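Narkik sort son premier documentaire, et je suis ravie de vous l'annoncer !

Je m'appelle Wing-yan Lo, j'ai réalisé « Clamia » avec Hartmut Fuchs, et le film sera en ligne le 20 juin sur la plateforme Sulus. On y suit une coopérative solaire de 335 foyers qui essaie de se passer de son vieux générateur au fioul (un sacré feuilleton, croyez-moi).

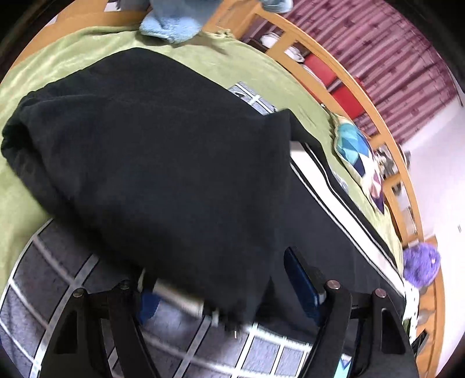 Le tournage a commencé en mars, avec deux caméras et beaucoup de café. Hartmut voulait un format court, moi pas du tout... on s'est mis d'accord sur 70 minutes. La musique est signée Lai, un duo que j'écoute en boucle depuis le montage !

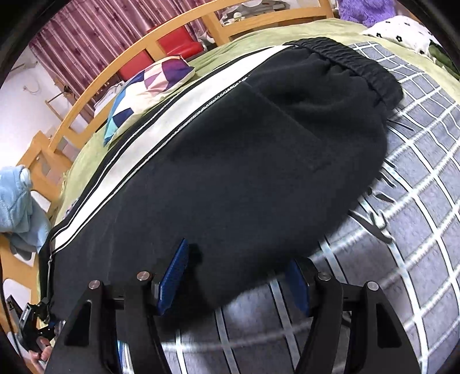 Pour les journalistes, un lien de visionnage est disponible sur simple demande, et je réponds volontiers aux questions, même techniques. La bande-annonce est déjà sur Sulus.

Contact presse : Narkik, Wing-yan Lo | © Narkik, tous droits réservés | Haut de page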